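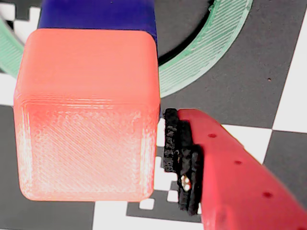 Orange printed cube on a checkered board.

Speaker notes: Running a long campaign with new players

Slide 1. Good evening. My name is Alistair Farquharson and I have run a game called Kaltby for 7 years. Please excuse my accent, I will speak slowly.

Slide 2. Kaltby is a harbour town. I wrote up to 3000 words about it before the first session. The players read two pages. (Wait for laugh.) Now I write one page only.
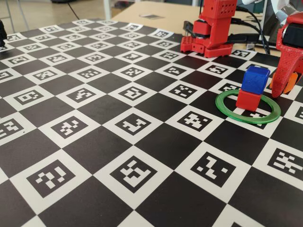 The page has the names of the people they can meet, and what each one wants. Innes, the ferry owner, wants her debt paid. With this I can answer most questions at the table.

Slide 3. Character creation. Do it together, in the same evening. Read the quote from my player about her thief.

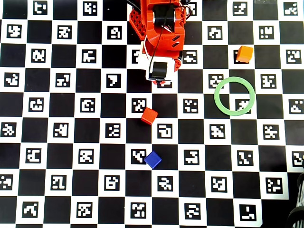 Slide 4. When a player leaves

We had 17 players in total. Give the character a good exit. Ask the player first what they would like. Skip the Latel story if we are short of time.

Slide 5. Questions.

Shares: 2

Comments

Marrow: Could you post the one page for Kaltby? I missed the talk.

dicebag_tom: The part about exits was very useful, my group just lost its cleric.

Related
Skoller: a first look at the solo rules
How to end a session on time
Maps for small towns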